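Furkurside Neighbors list archive
Subject: Re: lacing and putting away canvas shoes
From: Fereshteh Bagheri
To: Furkurside Neighbors
Date: Feb 10, 2021

Hello Halima, and hello to everyone else who wrote to me off the list about shoes (there were more of you than I expected, and I promise I'm getting to you all),

Halima Mutiso wrote:
> I have a pair of black canvas sneakers with white rubber
> soles that I would like to keep nice. Two things. The laces
> always end up twisted, and when I put the pair away on the
> shelf the toes get squashed and stay that way. Does anybody
> have a method? Also, is it all right to put canvas in the
> washing machine? My sister says yes and Bahman says never.
> Halima

I'm with Bahman on the washing machine, though I know half of Gostbridge will disagree with me and your sister is welcome to write and tell me off. I did it for years, and then I had a pair where the rubber started to come away at the toe, and that was the end of it for me. Now I use a bowl of lukewarm water, a little dish soap and an old toothbrush. Take the laces out first and let them soak by themselves while you do the rest.

The ribbed part of the rubber around the toe is the slow bit. Dirt sits in the grooves, so brush along them and then across, and wipe with a rag as you go. Go easy on the canvas, especially if it's black, and don't soak the insole if you can help it. Mine took two days to dry the one time I did that, and I had promised to wear them to Zineb's!

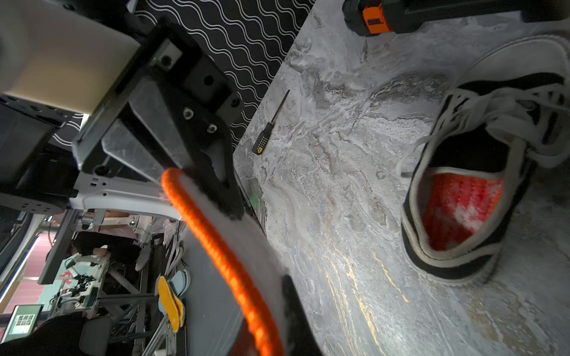
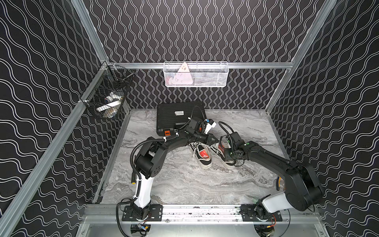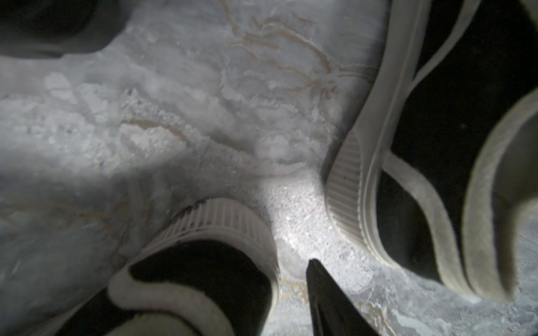
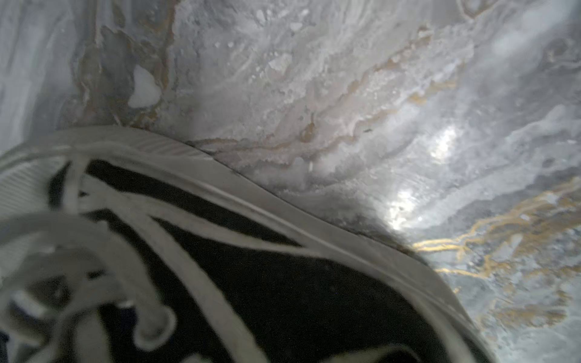
Black canvas, white laces: the same sort of shoe as Halima's.

Page last changed: Feb 10, 2021, by the list archive

Now the laces. I start at the bottom with both ends coming up from underneath, pull them even, and then cross over, always the same side on top. The twisting happens when you pull a whole row tight at once, so flatten each crossing with your thumb before you go on to the next. It feels fussy, but I can do a pair in front of the radio without looking down much. Leave them fairly slack over the tongue if the shoes are going on the shelf, and tie a loose bow so the ends don't trail.

For the toes, I push in a ball of plain paper, just enough to fill the shape out. Newspaper is fine in a dark shoe, but it did leave gray smudges on a white lining of mine, so I would look for something unprinted. Then set the pair side by side with the soles down and nothing on top of them. If your shelf is short of room, you can lay one on its side against the other, as my mother did with all of ours, and I never saw that it did them any harm.

Zineb Farouk asked whether it's worth buying new laces. If they have gone fuzzy and gray and a soak doesn't help, then yes, I would. Measure the old ones first, please! I once came home with a pair so long that I could have gone around the ankle twice.

Ardalan, I still have your shoe brush and I haven't forgotten it. I'll leave it on your step the next time I walk up that way.

Warm wishes to all,
Fereshteh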